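March, Otstead death notice index, second pass
Start 9:40

Picked up from Elin's stopping point. The batch holds 2505 notices, all typed from the Otstead paper and loaded into Rurnumitz with one row per deceased person. Aim today was the age check: stated age against birth date and death date, where the notice gives both.

The check flags any row where the stated age differs from the computed age. 58 rows flagged. Went through them by hand against the page scans.

48 are off by one year in the same direction, stated age one too high. All of these have a birthday later in the year than the death. The families or the funeral home subtracted the years and left it there. The typed text matches the printed page in every case, so there is nothing to correct. Marked as "age as printed".

6 are typing errors on our side. Four are swapped digits in the birth year, two have the burial date in the death date column. Fixed and initialed.

The last four I can't settle. Two have a fold across the date line in the scan. The other two come from notices printed twice with different ages, a few days apart. The second printing may be a correction but doesn't say so. Left open for Feng-yi, who has access to the bound volumes at Drulusmont.
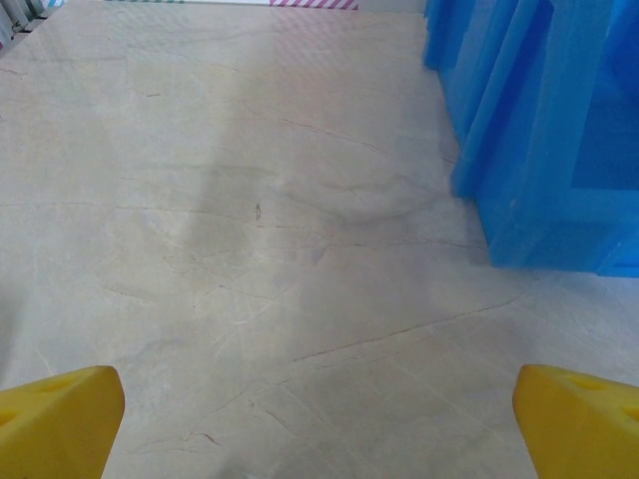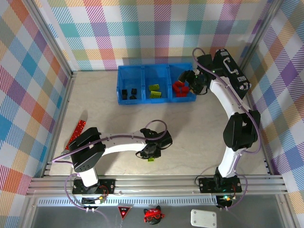

When a notice gives no death date, can the publication date be used instead?
Only as a latest possible date. It goes in the "dead by" column and the death date stays blank. Weekly papers could run a notice long after the funeral, and a filled-in guess gets copied into family trees as fact.

11:15. Survivor lists. The parser splits on commas and semicolons, then looks for a relation word in front of each group. Works on plain cases. Still fails on:
– spouse in parentheses after a child's name. "Anne (Peter)" comes out as one person with a middle name.
– "preceded in death by" placed after the survivors with no period. Everyone after it is filed as living.
– "step" and "half" as separate words. The parser drops them and keeps the bare relation.

The second one is the serious one. Added a stop rule on "preceded" and "predeceased" and reran the first drawer. Cleared the cases I had noted there. Did not test on the older notices, where the usual wording is "was called home before her" or similar, and the rule won't catch that.

Ka-ming asked whether place of residence should be split from place of death. Agreed, two columns. Where the notice says only "of Mok", that is residence. Do not copy it over to place of death, even when no hospital or home is named.

Surnames: Định found the import was stripping diacritics on save. The display was fine until reload, so it went unnoticed in the first pass. Encoding setting changed on the import side. Rows saved before the change need retyping from the page, the marks can't be recovered from the stored text. Noreen has the list and is starting with the N to P drawers.

To do:
rerun age check after the surname retyping, row IDs may shift
send Feng-yi the four open rows with page and column
write the parenthesis rule, test on the first drawer only
ask Elin whether maiden names in quotation marks are nicknames or an old house style – I have been treating them as nicknames

Stopped 12:50. Backup saved before the parser rerun, second copy after.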